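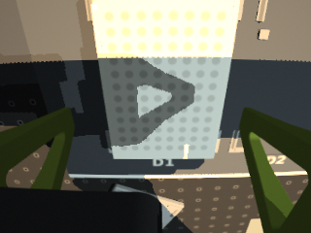

Plate position D1 was taken up again on Mar 25, 2024, this being the last deck position without an agreed approach pose in the Nemon model of the Alarcón cell. The session was held in the back room of the Fivberg workshop and was limited to simulation. No hardware was powered. The approach pose was set by hand from the wrist view, with a finger on each side of the 96-well plate, and then saved under the name D1_APP. In that view the right finger covers the start of the D2 label, and the operator should therefore confirm the position number against the deck file before saving. The shadow line across the plate has a finely jagged edge and leaves only the top rows of wells in full light. This is a shadow resolution setting in the renderer and has no bearing on the pose, but it does affect the well-finding routine, as set out under Lighting.

Purpose of the session

The members' group at Fivberg is building a small two-arm plate handling cell for the shared bench. The frame parts have been cut and are stored on the rack. Assembly of the frame has been held until the model shows that both arms can serve every deck position without touching the crossbar. This entry records what was checked, what was changed in the model, and what remains open before the assembly date in April.

The following were in scope:
1. Approach pose at D1.
2. Clearance of the arms at the crossbar.
3. Overview cameras and their fields of view.
4. Transfer to the side instrument on the left of the bench.

Tuning of the gripper force was out of scope. The simulated contact values are placeholders and no conclusion about grip should be drawn from them.

Bench and frame

The bench height in the model is 855 mm, taken from the floor to the top of the work surface at the front left leg. The real bench was measured again before the session and the value was confirmed. The floor at Pladcombe is not level, and the figure applies to that corner only. Domingo Núñez will shim the remaining legs and enter the shim thickness on the bench sheet.

The crossbar was lowered in the model at the previous session. It was returned to its earlier height and then brought down in small steps until the right arm no longer passed the check. The accepted height leaves a clearance of 40 mm between the bar and the nearest link at the worst pose on the saved path. Members are asked not to move the bar in the model without an entry in this notebook. Two versions of the deck file were in circulation last month with different bar heights, and an afternoon was lost in comparing them.
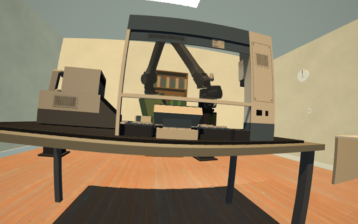 Overview camera A is intended for general supervision of the cell and for the record kept with each run. It takes in the whole frame, both arms, the instrument on the left and a good part of the room. The lens value entered for it is too wide. The front rim of the table bows outward noticeably, and distances near the border of the view cannot be judged by eye. With the right gripper held low over the deck, to the right of center, the small dark block directly beneath it can be made out, but the gap between the two cannot. Camera A may be used to confirm which arm is in which half of the cell. It may not be used to confirm height, and the run sheet has been amended to say so.

The same view was used to review the route of the left arm from the header to the deck. The elbow stays on the left while the right arm is low, as intended. The path planner will otherwise route the left elbow through the middle of the opening when given a free choice, and the preference for the outer route is now written into the deck file. It had previously been held only in a member's own settings.

Some 600 path checks were run against the revised file. All failures fell into one group, in which the right arm was asked to reach the position beside the column from a high start. Collision was reported between the wrist and the module hanging inside the column. A via point was added in front of the module. The failing group was then repeated and passed. The full set has not been repeated and this should be done before the file is released.

Lighting

The well-finding routine was run on the D1 wrist view as a matter of interest. It found the wells in the lit rows and in the plain shaded rows, and lost several where the angular shadow crosses the left side of the plate. An increase in shadow resolution removed the jagged edge and made no difference to the result. A softer overhead light did. The setting adopted is the second softness level, with the ceiling panel left at its default brightness.

It should be noted that the ceiling panel in the model is a poor match for the room at Pladcombe, where the light comes mainly from the side in the morning. The routine should be regarded as untested for real use. A strip light under the header has been proposed and would need its own power feed. The proposal is recorded here for discussion, with no decision taken.

One further matter concerns the labels on the deck strip. The printed characters at D1 are partly hidden by the plate itself when viewed from the wrist. A shift of the text toward the front edge of the strip would correct this at no cost, provided that it is done before the real strip is engraved. Domingo Núñez has the drawing and has been asked to hold it until the new text position is agreed.

Camera B

Camera B was added during the session from a second viewpoint, with the floor under the bench included. Its purpose is to check cable routing and foot placement during assembly, and it will not be used in running the cell. The left gripper hangs clear below its wrist in this view, and the green tips stand out well enough to be used as a reference when the arm is jogged by hand. The view also shows the slotted vent in the top beam, which must be kept free when cables are tied along the header.
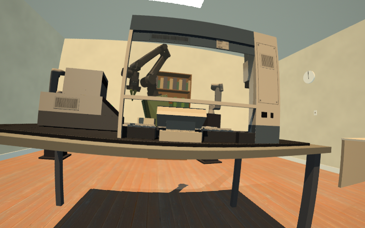 Transfer to the side instrument

The transfer is the least settled part of the design. The instrument stands outside the frame, on the left, and the arm that serves it must work past the left post. In the first layout the instrument was set parallel to the frame and close against it. The arm could reach the housing but could not turn its wrist to a downward pose without entering the space of the post.

Three changes were made in the model, in this order. The instrument was moved forward on the bench. The approach was then split into a high travel pose and a low pose above the lower body. Finally, the fingers were set to open during the travel move, at a point where the plate has already been left on the deck and the gripper is empty. The last change applies to pickup only. For delivery the fingers must remain closed until the plate is down, and the two sequences have been given separate names to prevent their being confused.

The resulting travel pose places the long link on a downward slope from behind the upper left of the frame, with the gripper pointing down and both fingers apart over the lower body.

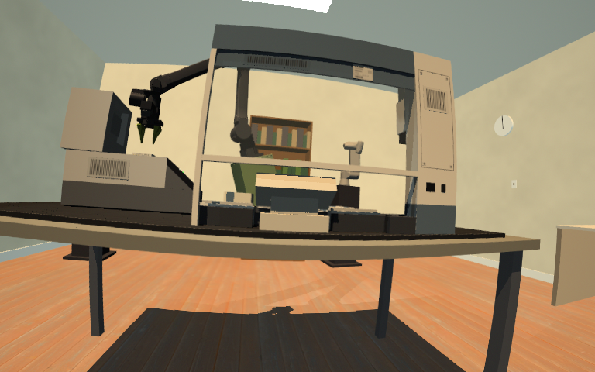
Reach in this pose is adequate, and the wrist has room to turn in either direction. The remaining concern is the height of the housing. A plate carried with its long side across the fingers would pass closer to the housing than is comfortable, and the model of the housing is a plain box that takes no account of the handle or of any cable. The carry orientation has been fixed with the short side across until the instrument has been measured properly.

The time for a complete pickup and return, at the reduced speed agreed for shared use of the room, was 24 seconds in simulation. This is slower than was hoped and is accepted for the first build. Speed should not be raised in the file to improve the figure — the reduced value is a condition of working in a room where other members are present.

Changes to files

Deck file: D1_APP saved. Crossbar height fixed. Outer route preference added for left elbow. Via point added in front of the column module.
Camera file: Camera B added. Lens value of Camera A marked for correction, not yet corrected.
Lighting file: overhead softness at second level.
Sequence file: pickup and delivery separated. Finger opening moved to travel stage for pickup only.

Previous versions have been kept in the archive folder and should be left there until the frame is standing.

Open items

Full set of path checks to be repeated on the revised deck file.
Side instrument to be measured, including handle and rear cable, and the box in the model replaced.
Label position on the deck strip to be agreed before engraving (D. Núñez).
Legs to be shimmed and bench sheet updated (D. Núñez).
Camera A lens value to be taken from the real lens once it arrives. If it has not arrived by April, the supplier is to be contacted.
Decision on the header strip light.

The tool cabinet key was returned to the hook after the session. The model is locked under the group account and may be opened for reading by any member. Requests for changes should be written on the facing page with initials.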